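Jan 27, 2021

The humidifier came. I have wanted one since the heating went on and my lips turned to bark, and I spent more evenings than I'd like to admit reading about them. In the end it was between the Lagman, which holds enough water for a small horse, and the Skomby, which is the shape of an egg and glows. I bought the egg. I am not made of stone.

The page had 2,016 reviews. I read a good many, including one from a person in Cumton who gave it a single star for being "too damp". The tank is meant to last 28 hours on low. Mine managed the night and then beeped at me until I got up, so either I misread the leaflet or it did.

Setting it up was easy enough, apart from the filter, which has to soak for six minutes in cold water while you stand there wondering what to do with yourself. I ate crisps.
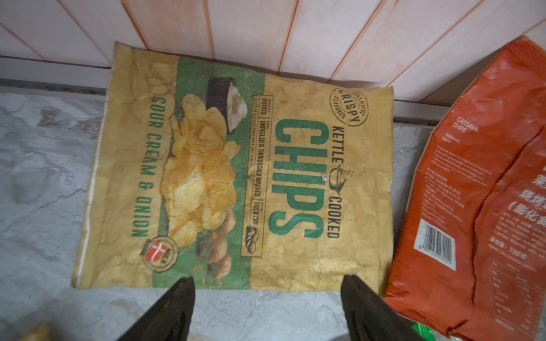

Page last changed: 27 January, 22:41

There are seven colours of light, and a button to go through them, and no button to stop. You hold the first button down for three seconds, or two, and it either stays on green or turns the mist off. I slept in green. It was like being a newt.

I will say the air feels better. My throat didn't hurt this morning, and the fern by the bed has a smug look about it. The window has also started to run, so I've put a towel along the sill, and the towel now needs drying, on the radiator, which I suppose puts the water back where it started.

The order number ends in 948 and I've written it on the box, in case. The box is in the hall. Furkow will take things back if they're in the original packing, and I have already torn the lid, so the egg is staying. Must buy descaler tomorrow, and a second towel.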